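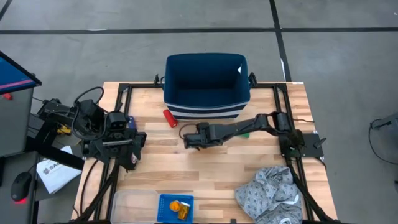
What is the best way to store small odds and ends in a soft fabric bin without everything ending up in a heap at the bottom?

Put the small items in a rigid tray or a lidded box first, and stand that inside the bin. The fabric only has to hold the tray then, and you can lift the whole lot out in one go.

Fabric bin or plastic basket for a shared bench?
Posted by Floor Visser

We have a timber-topped bench in a shared workshop in Drurham that collects small household stuff: rolls of wrap, pill bottles used for screws and washers, lids that belong to something else. I want one container for it at the back of the bench. The shelf it goes on overnight is 670 mm wide and 600 mm deep. Should I use a soft fabric bin or a slotted plastic basket? Several people use the bench, so it has to survive being put away by someone who doesn't care.

Geert Jansen

Both, for different contents. A slotted basket suits bulky things and anything you rinse, as it drains and dries. It is poor for small parts. Anything narrower than the slot will work its way through, usually while you are carrying it.

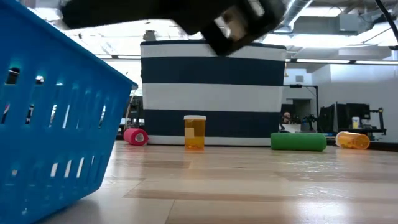
Pill bottles should be stored upright with the cap fully on. On their side they roll, and a cap that is only half engaged will let go when the bottle reaches the bottom of the bin. Peel off the old pharmacy label and write the contents on the cap in paint marker - you will be looking down at them, so a label on the side is no use. Don't reuse them for anything edible, and keep them out of reach of children whatever is inside.

Rolls go in on end against the wall of the bin. This also helps the fabric keep its shape. If the wall still sags, cut a liner from 3 mm corflute and fold it to fit.

On size, measure the bin at the rim. Fabric bins are often wider at the top than at the base, and the colour-matched sets sold as "shelf size" are frequently quoted at the base. Leave 20 mm clearance each side on your shelf.

Darmawan Siregar

just get a bigger bin

Lieven Brouwer

Geert has covered the containers. The other half is what happens at pack-up. Our bench at Irotov was cleared properly for a month and then went back to being a dumping ground. What fixed it was a set time, 4:30 pm, and a rule that loose items left out after that go in the bin whoever owns them. The bin is emptied and sorted in September and again in autumn.
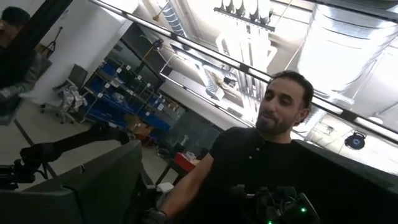
Two people in the workshop, one wearing a dark glove.

I would also fix a strip of timber along the back edge of the bench, 14 mm high. It stops round items rolling off behind, and the bin can be pushed hard up against it. Screw it from underneath so you can take it off when the top needs oiling.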